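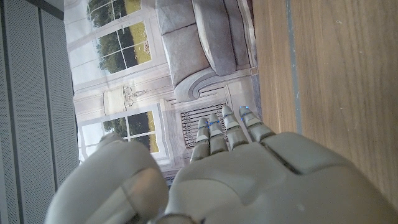 Room dimensions belong in the listing

Rental listings for furnished apartments give the total floor area, the number of rooms, and a set of wide-angle photos. They almost never give the length and width of each room. I think they should be required to, and that the total floor area should be printed second.

A total area figure is a sum, and a sum hides its parts. Two apartments in Pirkmont can both be listed at 90 square meters. One has a long hallway that takes up a good share of the total and a living room too narrow for a couch and a table on facing walls. The other has almost no hallway. The listings read the same, and so do the rents. A tenant finds out the difference on a visit, or on moving day if the lease was signed from another city.

Photos do not close the gap. A short lens placed in a corner stretches the near part of a room and pushes the far wall back. Viewers correct for this by looking at familiar objects, mainly furniture, but furniture has no fixed size. A couch built for two people looks much like a couch built for three when there is nothing beside it. Staging firms know this and stock the smaller one.

I rented in Kurudgate for 17 years, in several buildings, and kept a sketch of each place with the wall lengths written in. The sketches took less time to make than the phone calls to the landlord. In the last apartment the bedroom was 2.9 meters on its short side. With a standard double bed centered on that wall, the closet door opened until it hit the mattress. The listing had called the room "generous."

Landlords raise two objections. The first is cost. A laser meter is cheap, and a room with four walls needs two readings. An alcove adds two more. The second is liability: a printed number can be wrong, and a tenant may make a claim over it. The total area is also a printed number, and it is wrong more often, as it depends on what gets counted. Balconies, wall thickness and the space under a sloped ceiling are all treated differently from one agent to the next. The length of a wall is open to far less argument.

Mieczysław Lis, who managed the Nazari buildings until they were sold, put the dimensions of each room on a card by the front door. He measured at floor level, between baseboards, and wrote that on the card. I consider this the right method. Furniture stands on the floor, and a measurement taken at chest height will overstate the usable width by the depth of the trim — a small amount, but enough to stop a bookcase.

A workable rule would be short. State the length and width of every room at floor level, to the nearest 5 centimeters. State the ceiling height, and where the ceiling slopes, the lowest and highest points. Mark the doors and the direction they swing. A floor plan drawn to scale would meet all of this, and some agents in Zesero already attach one.

Window height should be added later. The sill decides whether a desk fits under it, and I have not seen a listing that gives it.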